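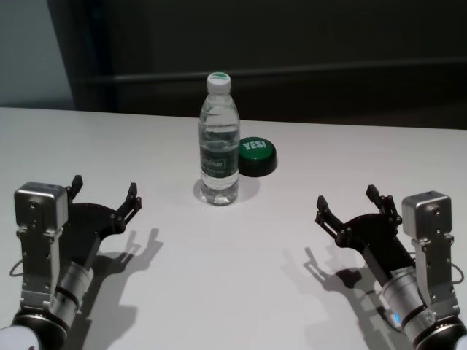 Water bottle and green button, white tabletop

Home | Rings | Mats | Ropes and Pads | Used Gear | Contact

The Morgan Practice Ring
Posted 07/01/2025 by Adwood Ring Shop, Skultdale
19 comments | Share

Okay, so this is the ring I get the most email about, and I finally sat down to write it a proper page (the old one was two lines and a phone number, sorry!). The Morgan is my low practice ring for wrestling schools, backyard barns, warehouse gyms and anybody who wants to run drills without renting a building with a twenty-foot ceiling. It sits 19 inches off the floor. You can step up into it without stairs, and if somebody rolls out under the bottom rope they've got a short trip.

Price is $2470, picked up at the shop in Skultdale. That gets you the frame, the deck boards, the foam, a canvas, four posts, three ropes, the turnbuckles and a full set of corner pads. Ring skirts are extra. I used to throw them in and then everybody wanted their own color anyway!

I built the first Morgan for myself. I'd trained for years on a ring that had been patched so many times you could feel every seam through your shoulder blades, and there was one dead corner where all of us refused to take a bump. I kept that corner in mind the whole time I was drawing this one up. The beams cross underneath the middle with a spring at the center, and the boards run the same direction all the way across, so a back bump near the ropes feels pretty close to one in the middle. Pretty close, I said. Right up against the post it's stiffer, like it is on every ring I've ever been in.

The ropes are real rope wrapped in tape. I know some of you like cable inside a garden hose, and I'll build it that way if you ask, but rope gives a little more when you hit it and I like how it sounds. It will stretch in the first few weeks. Tighten the turnbuckles a couple of turns after each practice until it settles down, then check it once a month. Please don't crank it all at once, you'll pull the posts in and then you'll be calling me on a Saturday night about why the canvas is baggy.

About the foam. It's one layer of closed-cell, firm, and new buyers nearly always ask if they can double it. You can, sure. I did it on the Setthorpe (the bigger one, see below) and went back to a single layer, and here's why: thick foam feels lovely to fall on and terrible to run on. Your ankles sink, your footwork gets lazy, and then you go work a show on somebody else's hard ring and you're a mess. If you're teaching brand new people, put a crash mat on top for the first lessons and take it away later.

Setup takes two people an afternoon the first time. After that you'll be a lot quicker, especially if you mark your beams with paint before you ever take it apart. I number mine on the underside. Everything bolts together with one size of bolt and I toss in a bag of spares, and you will lose some of them, they go straight through the gaps and roll to wherever bolts go. The heaviest bundle of steel is 400 pounds on the pallet, so bring help or a trailer with a ramp. Once it's unstrapped you carry it piece by piece.

Canvas care: sweep it, wipe it down with something mild, let it dry before you cover it. Shoes that have been outside stay outside. Blood comes out better with cold water, go ahead and ask me how I know.

The frame has a 2 year warranty against cracked welds. Canvas, tape and pads wear out and I don't cover those, but I stock replacements and they're cheap. If you bend a post jumping a pickup truck off it or whatever you folks get up to, I'll fix it at cost and I'd like to hear the story.

Morgan or Setthorpe? The Setthorpe stands at regular show height and has room under it for storage. Get that one if you're selling tickets. For training, I'd take the Morgan every time, and it's the one I've got at home.

I build these in the order deposits come in. February is usually my slow month if you can plan that far out. Email me your ceiling height and your door width before you send any money, please, door width especially!

Older: Corner Pads, Set of 12 | Newer: Used Canvas Clearance
Share this page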